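Startseite > Projekte > Fahrbahnerfassung > Zwischenberichte

Zwischenbericht an die Förderstelle: Messfahrzeug Temard, Einrichtung und Pflege

27. Dezember 2024
von Waldemar Bielecka

Liebe Kolleginnen und Kollegen in der Förderstelle,

zwischen den Jahren komme ich endlich dazu, Ihnen in Ruhe aufzuschreiben, wie es unserem Messfahrzeug geht, und ich darf gleich vorweg sagen: Es geht ihm gut, besser jedenfalls als im Sommer, als ich Ihnen am Telefon etwas kleinlaut von den verschobenen Bildern erzählen musste. Danke noch einmal für Ihre Geduld damals, die hat uns allen im Büro in Clivasden sehr geholfen.

Zur Erinnerung für alle, die neu dazugekommen sind: Temard ist ein ganz gewöhnlicher Pkw mit einer nach vorn gerichteten Kamera und einem Rechner im Kofferraum. Es fährt immer ein Mensch. Automatisch läuft dagegen alles, was danach kommt, also das Auslösen, das Sortieren und das Markieren von Rissen und vergossenen Fugen im Belag. Damit das klappt, muss die Kamera über Wochen hinweg denselben Blick auf die Straße behalten, und genau daran haben wir im Berichtszeitraum die meiste Arbeit gesteckt.

Der alte Halter hatte Spiel. Man merkte es beim Anfassen kaum, aber auf schlechter Strecke wanderte der Horizont nach und nach im Bild, und die Auswertung rechnete dann mit falschen Abständen. Wir haben den Halter im Herbst ausgebaut, die Klemmung erneuert und die Schrauben gesichert. Seither wird die Lage vor jeder Ausfahrt auf dem Hof an einer Tafel geprüft, was mit allem Drum und Dran 20 Minuten dauert. Anfangs wurde darüber gemurrt (auch von mir, ich gebe es zu), inzwischen gehört es dazu wie der Kaffee davor. 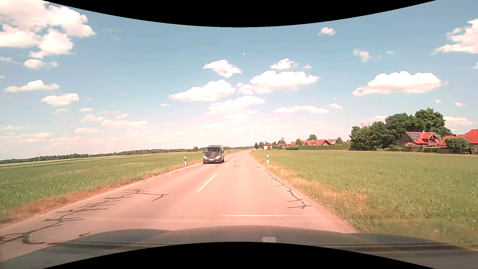

Die größte Mühe machen uns nach wie vor die Vergussstellen. Eine mit dunkler Masse geschlossene Rissstelle ist für den Straßenbaulastträger etwas ganz anderes als ein offener Riss, für das Programm sehen beide aber zunächst einmal nach einer dunklen, verästelten Linie aus. Flirwood, die uns die Auswertesoftware liefern, haben deshalb eine eigene Klasse dafür angelegt, und wir haben 2.181 Aufnahmen von Hand nachgezeichnet, an langen Nachmittagen und mit viel Tee. Weitere 500 Aufnahmen haben wir beiseitegelegt und nicht zum Einlernen verwendet, damit wir ehrlich prüfen können, was die neue Fassung taugt. Diese Prüfung steht noch aus, und ich möchte Ihnen lieber keine Zahl nennen, die ich im nächsten Bericht zurücknehmen muss.

Auch die Motorhaube ist ein Thema geblieben. Sie ragt unten ins Bild, und Spiegelungen darauf wurden früher gelegentlich als Schaden gemeldet. Wir decken diesen Bereich jetzt mit einer festen Maske ab, die nach jedem Eingriff am Halter neu eingemessen wird. Entgegenkommende Fahrzeuge werden ebenfalls ausgeblendet, bevor der Belag bewertet wird. Kennzeichen machen wir vor der Ablage unkenntlich, so wie es mit Ihrer Datenschutzstelle vereinbart ist.

Zur laufenden Pflege: Scheibe und Optik werden täglich gereinigt, die Stecker am Rechner wöchentlich kontrolliert. Wir hatten zwei Ausfälle, beide durch denselben Wackelkontakt in der Stromversorgung. Beim ersten Mal haben wir den Stecker nur neu gesetzt, das war zu kurz gedacht. Beim zweiten Mal haben wir das Kabel getauscht und eine Zugentlastung angebracht, und seitdem ist Ruhe. Ein Ersatzkabel liegt nun im Handschuhfach.

Im Februar soll der Rechner gegen das Modell von Ikeda getauscht werden, das Sie freundlicherweise schon bewilligt haben. Dafür nehmen wir den Wagen für eine Woche von der Straße und messen die Kamera bei der Gelegenheit ganz neu ein. Offen ist noch, ob die Lüftung im Kofferraum ausreicht. Falls wir nachrüsten müssen, bleibt das im Rahmen der Sachmittel, einen gesonderten Antrag bekommen Sie deswegen nicht von mir.

Wer von Ihnen einmal mitfahren möchte, ist herzlich eingeladen, auf dem Beifahrersitz ist Platz. Bitte nur kurz vorher anrufen.

Mit herzlichen Grüßen aus Clivasden
Waldemar Bielecka

Weitere Berichte
Temard: Wahl des Kamerahalters
Prüftafel auf dem Hof, Aufbau und Maße
Flirwood: Klassenliste für Belagschäden, Fassung 2
Einbauplan für den Rechner von Ikeda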